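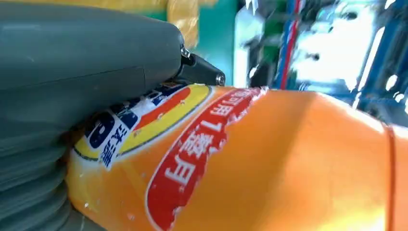
Einheit 5: Die Mängelrechte des Käufers

Begleitskript zur Vorlesung Vertragliche Schuldverhältnisse
Dozentin: Conceição Macedo
Stand: 6. Mai 2022

Vorausgesetzt wird der Stoff der Einheiten 1 bis 4, vor allem das allgemeine Leistungsstörungsrecht. Paragrafen ohne Gesetzesangabe sind solche des BGB. Bitte den Gesetzestext in der Fassung mitbringen, die seit Jahresbeginn gilt. Ältere Textausgaben enthalten noch den früheren § 434 und sind für diese Einheit nicht brauchbar.

1. Einordnung

Nach § 433 Abs. 1 Satz 2 schuldet der Verkäufer eine Sache, die frei von Sach- und Rechtsmängeln ist. Die Mangelfreiheit gehört also zur Leistungspflicht. Liefert der Verkäufer eine mangelhafte Sache, verletzt er den Vertrag, und § 437 verweist für die Folgen größtenteils in das allgemeine Schuldrecht. § 437 selbst ist keine Anspruchsgrundlage. In der Klausur wird immer die ganze Kette zitiert, etwa §§ 437 Nr. 3, 280 Abs. 1 und 3, 281.

Vor Gefahrübergang gilt nach herrschender Meinung das allgemeine Leistungsstörungsrecht ohne den Umweg über § 437. Der Käufer darf eine erkennbar mangelhafte Sache grundsätzlich zurückweisen.

2. Der Sachmangel, § 434

Die Sache ist frei von Sachmängeln, wenn sie bei Gefahrübergang den subjektiven Anforderungen, den objektiven Anforderungen und den Montageanforderungen entspricht. Die Merkmale stehen gleichrangig nebeneinander. Der frühere Vorrang der Beschaffenheitsvereinbarung ist entfallen.

a) Subjektive Anforderungen, Abs. 2: vereinbarte Beschaffenheit, Eignung für die nach dem Vertrag vorausgesetzte Verwendung, Übergabe mit vereinbartem Zubehör und vereinbarten Anleitungen.

b) Objektive Anforderungen, Abs. 3: Eignung für die gewöhnliche Verwendung, übliche Beschaffenheit, Übereinstimmung mit einer Probe oder einem Muster, Übergabe mit dem Zubehör, das der Käufer erwarten kann. Zur üblichen Beschaffenheit zählt auch die Haltbarkeit. Öffentliche Äußerungen des Verkäufers oder eines anderen Glieds der Vertragskette sind zu berücksichtigen, insbesondere Werbung und Etikett.

c) Montageanforderungen, Abs. 4: Die Montage muss sachgemäß durchgeführt worden sein. Eine unsachgemäße Montage schadet nicht, wenn sie weder auf der Montage durch den Verkäufer noch auf einem Mangel in der von ihm übergebenen Anleitung beruht.

d) Falschlieferung, Abs. 5: Die Lieferung einer anderen Sache steht dem Sachmangel gleich.

Abweichungen von den objektiven Anforderungen können unter Unternehmern und unter Privaten formlos vereinbart werden. Beim Verbrauchsgüterkauf verlangt § 476 Abs. 1, dass der Verbraucher vor seiner Vertragserklärung eigens informiert wird und die Abweichung ausdrücklich und gesondert vereinbart wird. Ein Satz in den AGB genügt nicht.

3. Die Rechte im Einzelnen

Nacherfüllung, §§ 437 Nr. 1, 439. Der Käufer wählt zwischen Nachbesserung und Nachlieferung. Die Kosten trägt der Verkäufer (Abs. 2), auch die des Aus- und Einbaus (Abs. 3), sofern die Sache ihrer Art und ihrem Verwendungszweck gemäß eingebaut wurde, bevor der Mangel offenbar wurde. Der Verkäufer kann die gewählte Art bei unverhältnismäßigen Kosten verweigern (Abs. 4). Der Käufer muss die Sache zum Zweck der Nacherfüllung zur Verfügung stellen (Abs. 5).

Rücktritt, §§ 437 Nr. 2, 323, 326 Abs. 5, 440. Erforderlich ist grundsätzlich eine erfolglos abgelaufene angemessene Frist. Bei unerheblicher Pflichtverletzung ist der Rücktritt ausgeschlossen, § 323 Abs. 5 Satz 2.

Minderung, § 441. Sie kommt statt des Rücktritts in Betracht und ist auch bei unerheblichen Mängeln möglich. Berechnung: geminderter Preis = Kaufpreis mal tatsächlicher Wert, geteilt durch den Wert ohne Mangel.

Schadensersatz, §§ 437 Nr. 3, 280 ff., 311a. Hier kommt das Vertretenmüssen hinzu, das nach § 280 Abs. 1 Satz 2 vermutet wird.

4. Fall: Die Pumpe

Die Irkovero GmbH kauft von der Tanness KG eine gebrauchte Umwälzpumpe für 705 Euro. Im Vertrag steht eine bestimmte Förderleistung. Nach dem Einbau stellt sich heraus, dass die Pumpe diese Leistung wegen eines Lagerschadens, der bei Übergabe schon vorlag, nicht erreicht. Irkovero rügt sofort, setzt eine Frist von zwei Wochen und hört nichts. Sie lässt das Lager danach von der Firma Bukport für 402 Euro instand setzen und verlangt diesen Betrag von Tanness.

Lösungsskizze

Anspruch aus §§ 437 Nr. 3, 280 Abs. 1 und 3, 281 Abs. 1.
Kaufvertrag: ja.
Mangel: ja, § 434 Abs. 2 Satz 1 Nr. 1.
Kein Ausschluss nach § 442. Beiderseitiger Handelskauf, daher § 377 HGB prüfen; die Rüge war unverzüglich.
Frist: gesetzt und abgelaufen.
Vertretenmüssen: wird vermutet, Tanness trägt nichts zur Entlastung vor.
Ergebnis: Anspruch besteht in Höhe von 402 Euro.

Abwandlung: Irkovero setzt keine Frist und beauftragt Bukport sofort. Ein Ersatz der Kosten scheidet dann aus, sofern die Frist nicht entbehrlich war. Auch § 326 Abs. 2 Satz 2 hilft nach der Rechtsprechung nicht. Häufiger Klausurfehler.

5. Verjährung

Regelfall: zwei Jahre ab Ablieferung, § 438 Abs. 1 Nr. 3, Abs. 2. Bei Bauwerken und bei Sachen, die entsprechend ihrer üblichen Verwendung für ein Bauwerk verwendet wurden und dessen Mangelhaftigkeit verursacht haben, fünf Jahre. Bei Arglist gilt die Regelverjährung nach §§ 195, 199. Der Rücktritt verjährt als Gestaltungsrecht nicht, ist aber über §§ 438 Abs. 4, 218 zeitlich begrenzt.

6. Zur Nacharbeit

Aufgabe 1: Berechnen Sie die Minderung, wenn die Sache mangelfrei 166 Euro wert wäre, mangelhaft 136 Euro wert ist und der Kaufpreis dem Wert der mangelfreien Sache entspricht.

Aufgabe 2: Ein Verbraucher kauft bei der Mahawong AG ein Ausstellungsstück mit Kratzern. Im Verkaufsraum hängt ein Schild „Ausstellungsware, Gebrauchsspuren möglich“. Liegt ein Mangel vor?

Beide Aufgaben werden zu Beginn der nächsten Einheit besprochen. Dort folgen die Sonderregeln zum Verbrauchsgüterkauf, insbesondere die Beweislastumkehr nach § 477.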